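Frequently Asked Questions: The Painted Tables

Everything people have asked us about the café tables at Horis, answered by Ruaridh Cruickshank, who paints most of them and varnishes all of them.

Can anyone come and paint a table?
Anyone who books, yes. Table sessions run from 4 in the afternoon until we want our tea. You get a sanded top, a share of the paint shelf and an apron that has seen things. Groups of up to 6 can share a round table, though be warned that a circle has no top or bottom and you will fall out over which way up the bear goes.

What does it cost?
£70 a table, however many of you there are. That covers paint, tape, varnish and the legs. If you want to take the table home afterwards, speak to us first. We are running a café and have grown used to having somewhere to put the cups.

Do I need to be able to draw?
Have you seen our tables? A circle, two dots and a curve will get you a smiley face, and a smiley face has never had a complaint. Animals are harder. Start with the body, put the face in last, and if the result could be a dog or a potato, give it a speech bubble. People are very forgiving of anything that talks.

Why does the lettering run off at an angle?
Lettering on a round table starts out straight in the painter's head. Then they walk round to the other side for the second word. We do own a ruler. You are welcome to it, and you'll be the first to ask.

What paint do you use?
Ordinary acrylic, in thin coats, over primer. The speckled finish comes from dabbing with a sponge while the coat is still tacky. Some people arrive at it by accident and then claim it. Let each block of colour dry before you start on its neighbour, or your orange and your blue will meet in the middle and make something the colour of Mackay harbour in July.

Masking tape: yes or no?
Yes, and press the edge down with a thumbnail. Pull it off slowly, back on itself, before the paint has set hard. Please return the roll to the table you found it on. We bought a box of them from Skollberg and I could not tell you where a single one is on any given afternoon.

Can we eat at the tables?
That is what they're for. Once the varnish has had its full week, crumbs, tea and jam all wipe off with a damp cloth. Painting sessions are another matter: wrapped snacks only, and keep them wrapped until the brushes are down.

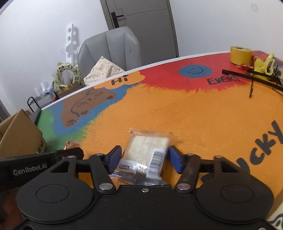
Loose cake and wet acrylic have met before, and the cake lost. Plates can go on the windowsill in the meantime, and the kettle stays on throughout.

Will a hot mug mark the top?
A mug won't. A pan straight off the hob will, and we would like to know why you've brought one.

How do I look after a table at home?
Damp cloth, mild soap, no scouring pads. Keep it out of the rain, whatever the man at the garden centre says. Fresh coat of varnish every other spring if it gets heavy use.

Somebody has painted over my bit. What can I do?
Very little, I'm afraid. The tops get sanded back when they're tired, and yours may have gone under a sunflower. We take a photo of each one beforehand, so ask at the counter and I'll find it for you, given time. There are 4,000 pictures on that computer and I named them all "table".

Related pages
Booking a table session
Sponge, rag or brush: getting a speckle
The Comatow stools (still drying)
Café menu

Contact: ask at the counter or use the booking form | © Horis Painted Tables | Back to top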